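Pudo: 双腕ファスナー操作データのデータカード

版 0.4 / 更新 2023年1月6日
保守担当 Natalia Ventura、Kiprono Mugo

概要

Pudoは、布製ポーチのファスナー開閉を対象とした双腕遠隔操作の軌道データと、その読み込み・検証用ツールをまとめたリポジトリである。制御スタックTranelの方策学習と、知覚モジュールSwaiのスライダー検出の評価に使う。硬い容器の開閉は含まない。

収録内容

エピソード数は1,260。うち63は操作者が途中で中断したもので、status が aborted になっている。標準のローダーはこれを除外する。読み込む場合は include_aborted=True を指定する。

各エピソードは次の項目を持つ。
obs/image 固定カメラのRGB
obs/qpos 左右腕の関節角とグリッパー開度
action 左右腕の目標関節角
meta 操作者ID、対象物ID、status

制御指令の記録は60 Hz。画像は別スレッドで取得しており、タイムスタンプは単調増加だが等間隔ではない。ローダーは直前の画像を各制御ステップに割り当てる。補間はしない。

対象物

生成り色の布ポーチは、蓋と本体の境目にファスナーが通り、手前中央に銀色のスライダーが二つ並ぶ。どちらにも丸いリング状の引き手が付く。蓋には半透明の窓がある。Swaiの旧版は二つのリングを一つの検出枠にまとめることがあり、0.3以降は引き手ごとに別のインスタンスとしてラベルを付け直した。

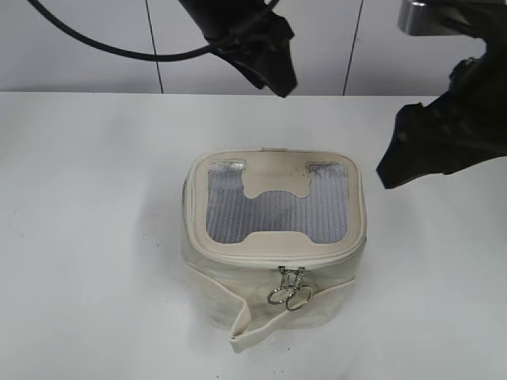 Nyokabi Makoriからは、リングを検出の基準点にすると揺れで把持目標が動くため、スライダー本体の中心を基準にしてリングは補助点に下げたほうがよい、との指摘が出ている。0.4ではこれに従い、keypoint 0 をスライダー本体、keypoint 1 をリング下端とした。0.3の重みをそのまま読むと順序が逆になるので、convert_kp.py を先に通すこと。

布は自重でたわむため、ポーチの姿勢を剛体の6自由度で表した値は粗い初期値としてのみ扱う。Tranel側では把持直前に画像から目標を再計算する。

使い方

pip install -e .
python -m pudo.verify --root DATA_DIR
python -m pudo.export --root DATA_DIR --format hdf5

verify は欠損フレーム、関節角の範囲外、左右腕の時刻ずれを調べる。時刻ずれの閾値は configs/verify.yaml の max_skew で変更できる。エクスポート時の空き容量は800 GB以上を推奨する。

分割

train / val / test は対象物IDではなく操作者IDで分けている。同じポーチが複数の分割に現れるので、未知の対象物への汎化性能をこの分割で報告しないこと。

既知の問題

・白い台に淡色の布を置いた条件では、Swaiの領域分割が下端の折り返し部分を落とすことがある。
・左グリッパーの開度はゼロ点がずれている収録がある。該当IDは docs/offset_left.txt を参照。
・5月以前の収録にはカメラの露出値が入っていない。

問い合わせ

ラベルの誤りは Issue に label タグを付けて登録する。変換スクリプトの修正は Nest Rowlands がレビューする。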